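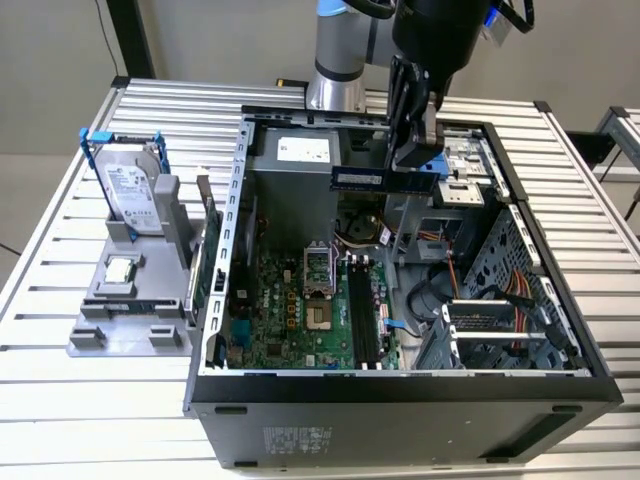
Drandex sells its teardown cell in two versions, and the one I have had on loan since January is the smaller. It consists of a parallel gripper, a printed parts fixture, and a software package called Predon that stores the part library and the motion recipes. You supply the arm and the table. The test article is a Dell desktop tower, laid on its side with the side panel off. I have been using it to evaluate memory handling.

Part presentation first. The fixture has an upright slot for the hard drive in its caddy, a vertical slot for an expansion card, a square pocket for the CPU, and two parallel grooves for memory modules. All locations are taught relative to one datum on the fixture, so moving the fixture means one re-teach and no edits to the recipes. I like this. The grooves are slightly tight for my taste, and the first fixture I was sent needed a light pass with a file. 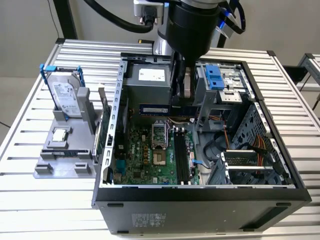
Gripper and reach

Clearance is the real constraint in a tower case. The power supply and the drive cage both stand well above the board, and the wrist has to pass between them without touching the wiring. Predon handles this with a keep-out volume per case model. The volume for this Dell was already in the library. For a Trelthorpe case I had to draw my own, which took 19 minutes with the manual open.

Finger force is set in steps from 0 to 64. The default for memory is 36, and I left it there. Force is logged per pick, in a plain CSV with sensible column names. The log viewer stops loading at 500 rows and does not say so, so export early.
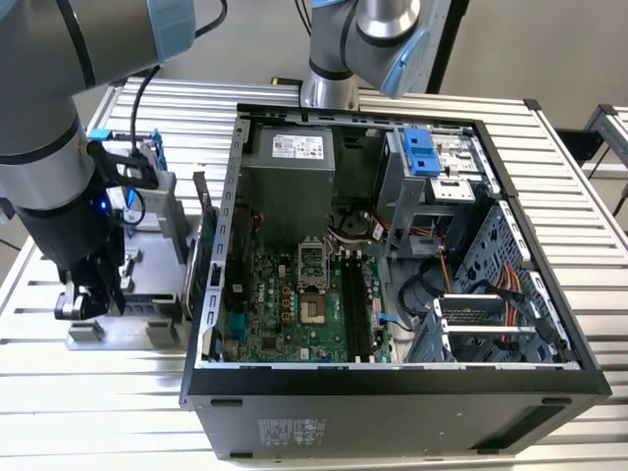
Photo: Young-sook Seo

Cable routing is left to the customer. The manual gives it half a page. Seung-woo Yang, who wrote the integration notes on the Drandex support site, recommends a service loop above the wrist and a slow first run through every recipe. Follow both. Wire bundles inside the case are not modeled at all, and the keep-out volume treats them as air. I ended up adding a second box by hand over the power leads.
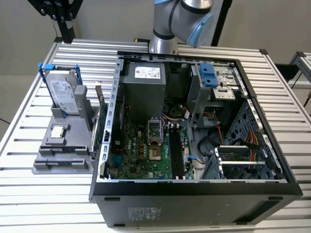

Both memory grooves empty, CPU in its pocket, drive upright in the rear slot.

Support answered two tickets, one the same day and one after a week. The slow one concerned the recipe editor, which discards a rename if you switch tabs before saving. It is listed as a known issue.

The loan unit goes back next month. I would buy the fixture and gripper without much hesitation. I would want the log viewer fixed before paying for the Predon license on a second cell.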